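The Paper on the Laundry Table

There is a table at the back of the wash house on Drevby Lane where most of the real talking gets done, and it has spent the better part of August under a sheet of white paper. I went down on a Friday to hear about stains, and I ended up staying until the kettle had been filled 2 times and my own shirt cuffs had been gone over with great interest.

The paper goes straight onto the pale wood, and a good big piece of it too, so you can set down anything you like and still see every drip and crumb. 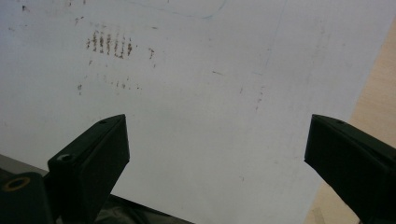
Tsegaye thinks paper is a waste and that an old pillowcase does the same job, and can go in with the whites afterward! I was told this twice, very kindly, and I do see the point, though a pillowcase soaks things up where you can't look at them.

Because looking is half the pleasure, I found. Brown marks get everyone guessing (tea, rust, gravy, the bottom of a garden boot), and the regulars at Plultitz, as they call their little laundry circle, can happily spend a whole morning on it. 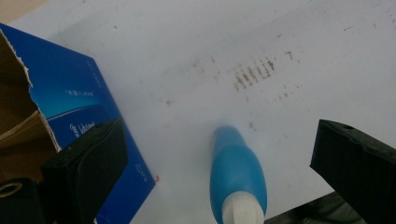
Brown streaks and specks on the white, beside a torn blue box.

What they reach for first is a matter of upbringing. Some were raised on bar soap and a scrubbing board, and others, me included, go right to the bottle and pour too much. The advice I carried home was to start with a small dab, work in from the outside of the spot, and leave it be for 19 minutes, a number they defend fiercely.
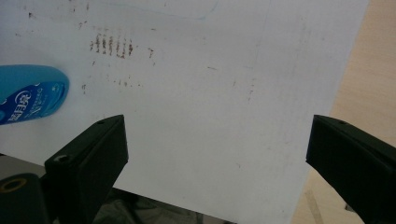
Getting to the wash house

Drevby Lane is a short walk from the Nitance bus stop, and the door is open from 2 in the afternoon. Bring your own towels and something with a spot on it.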